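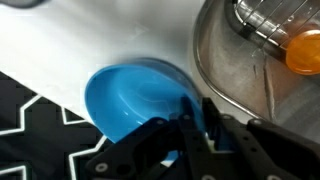
Blue plastic bowl on the white countertop, beside the metal edge of the sink.

Sink and Countertop: Frequently Asked Questions

Clendby Shared House, Kitchen Information. Revised November 2025.

These questions cover the sink, the counter on either side of it, and the dishes that pass through. For the oven and the laundry, see the separate pages. Corrections go to Souad Slaoui.

What is the countertop made of?

White quartz, sealed at the factory. It does not need oiling or resealing. Quartz contains a resin binder that can discolor under a hot pan, so use a trivet in all cases. Lemon juice and vinegar should be wiped up the same day.

Can I use bleach on it?

No. Dish soap and warm water are enough for daily cleaning. For dried food, lay a damp cloth over the spot for 5 minutes and then wipe. Scouring powder dulls the finish and the dull area cannot be polished out by hand.

Which way should I scrub the sink?

Along the grain. The basin is brushed stainless steel, and scratches across the brushing show. Use the dish brush or the soft side of a sponge. Steel wool leaves particles that rust, and the rust stains are then mistaken for damage to the basin.

Why is there a line of grime where the sink meets the counter?

The sink is an undermount model, fixed to the underside of the quartz. The joint is sealed with silicone, and residue collects on it. Clean it with a soft toothbrush. If the silicone lifts or turns black, report it to Hatem Morsy and do not pick at it.
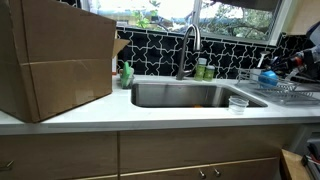

Sink and faucet, with an open cardboard box on the left end of the counter.

Can I leave boxes on the counter?

For unpacking, yes. Keep the whole base of the box on the quartz, with no corner over the front edge. Cardboard soaks up water from below, so dry the surface first. Flatten empty boxes and take them out with the paper recycling.

How do I clean the black tile?

Microfiber cloth, plain water, then a dry cloth. Soap leaves a film that is more visible on black than on the white pattern lines. The splash area behind the faucet needs this more often than the rest.

How hot is the water?

The heater is set to 58 degrees Celsius. Run the cold side first and add hot. Plastic bowls and cups can be washed at this temperature, but thin plastic may warp if boiling water from a kettle is poured into it.

Do plastic bowls need different treatment from plates?

Plastic holds grease longer. Wash glasses first, then plates, then plastic, and change the water before the plastic if it has gone cloudy. Plastic also dries slowly. Turn bowls upside down at an angle so that water does not pool in the base.

How should the dish rack be loaded?

Plates go upright between the prongs, all facing the same way, with a free slot between deep ones. 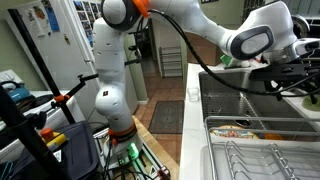

Bowls go at the end, where they do not lean on the plates. Glasses should not be placed under anything heavy. Empty the rack before starting a new load. Wipe the wires when the rack is empty, including the underside, where scale forms first.

How often is the sponge replaced?

Every 2 weeks, or sooner if it smells. Wring it out after use and leave it out of the basin. The brush lasts longer; rinse it in hot water and stand it upright to drain.

The drain is slow. What should I do?

Check for food in the drain opening and remove it by hand. Do not use chemical drain cleaner. If the water still stands after that, contact Hatem Morsy. The trap was last opened in September.

Something I left by the sink is gone. Where is it?

Ask Khadija El-Sayed or Britta Baumgart. Unclaimed cups and bowls are moved to the lower cabinet.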